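Lulix colour run sheets – anyone had them work more than once?

femkegeerts
Posted November 7, 2018

The packet says one sheet soaks up loose dye and you can wash reds with whites. I paid for a box of 30 and so far I'm not convinced. The sheet comes out pink, fine, but how do I know the dye wouldn't have gone down the drain anyway? Has anyone tried the same load without one?

Femke Geerts

pegbag_28
Reply 1

Did that in July with old tea towels and a new red pillowcase. One wash with a sheet, one without, both at 30 degrees. Couldn't tell the towels apart. I'd save your money.

adebayo_a
Reply 2

One pillowcase isn't much of a test though. Was it a cheap one? Some of them hardly run at all. I've used Lulix for years and my work shirts are still white. Dark reds are the ones to watch, maroon especially, and pale blue shows everything. This sort of mix is where I'd use two sheets:

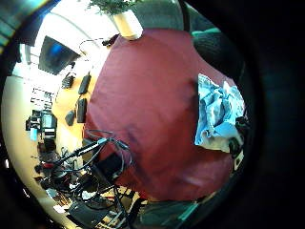

Reply 3
pegbag_28

Your shirts might be white because they'd have stayed white. You've never left the sheet out, have you?

Reply 4
adebayo_a

No, and I'm not going to start with a shirt I like.

Reply 5
tubandmangle

Wondine do a cheaper one and it's the same bit of cloth as far as I can see. Turns pink just as nicely. What neither box tells you is how much dye a sheet can hold before it's full – I wrote to Wondine and got a voucher back.

If something is new and dark, put it in a bowl of warm water for an hour first. If the water colours up, wash it on its own.

Reply 6
femkegeerts

Tried the bowl last night with a burgundy jumper. Water like beetroot soup after ten minutes. So that goes in alone, and I still don't know what the other 11 sheets are for.

Reply 7
pegbag_28

Dusting.

Reply 8
adebayo_a

I'll take them off you if you're posting. Also vinegar does not "set" the dye, before somebody brings that up.

Reply 9
tubandmangle

My mother swore by salt. Her whites were grey.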